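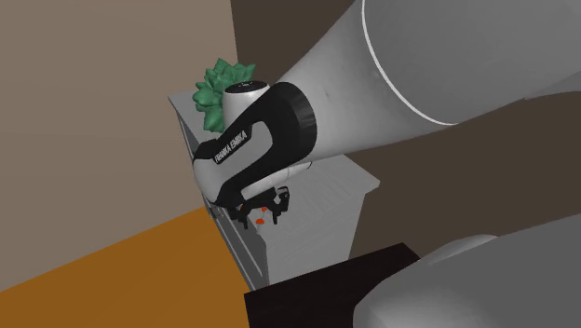
What Grandma's Kitchen Cabinets Can Tell Us: A Report on Food Storage in Derkbridge Homes

6 min read

When I signed up for the local history project in May, I thought I would be writing about the old mill like everyone else in my group. Then I spent an afternoon in my great-aunt's kitchen, listening to her explain why the flour has always lived on the bottom shelf, and I was hooked. People keep their food in certain places for reasons they often can't put into words right away, and it takes a cup of coffee (or two) to get the story out of them.

My partner on this project was Teodoro Rivera, who is a much better listener than I am and who did most of the recording. We sent a short survey to 3,000 addresses in town and got 423 of them back, which our teacher told us was a very good return for a paper form. After that we sat down for longer talks with 5 households who had lived in the same house for more than one generation.

What people told us

The older families nearly all remembered a cold pantry on the north side of the house. Jars went there in the fall, along with potatoes, onions and apples, and you were never supposed to put the apples next to the potatoes. Many of those pantries were turned into bathrooms or laundry rooms once refrigerators got bigger, and more than one person sounded a little sad about it!

Families who moved here later had different habits. One mother on Ayala Street keeps her rice in a tall tin by the back door, just as her own mother did – she laughed when we asked why, and then called her sister to find out. The sister thought it had to do with a flood years ago, when the tin was the first thing carried upstairs.

Gøran Nordin, who used to run the hardware store, let us look through his old order books. We went through 1,402 entries and found that shelf brackets and canning lids sold together almost every August. I loved those books. Some pages still have grocery lists in the margins.

What I would do differently

Our survey asked "Where do you store dry goods?" and a surprising number of people weren't sure what dry goods meant. Next time I would just say flour, rice and beans. I would also talk to more renters, who can't move a shelf without asking and who had clever ideas about boxes under beds. Teodoro wants to go back in the fall and watch a family do their canning, and I have already asked if I can come along.

Recent student reports
Bus Stops and Benches in Derkbridge
The Pliltine Creek Footbridge
Three Generations at the Fellura Bakery
School Lunches Then and Now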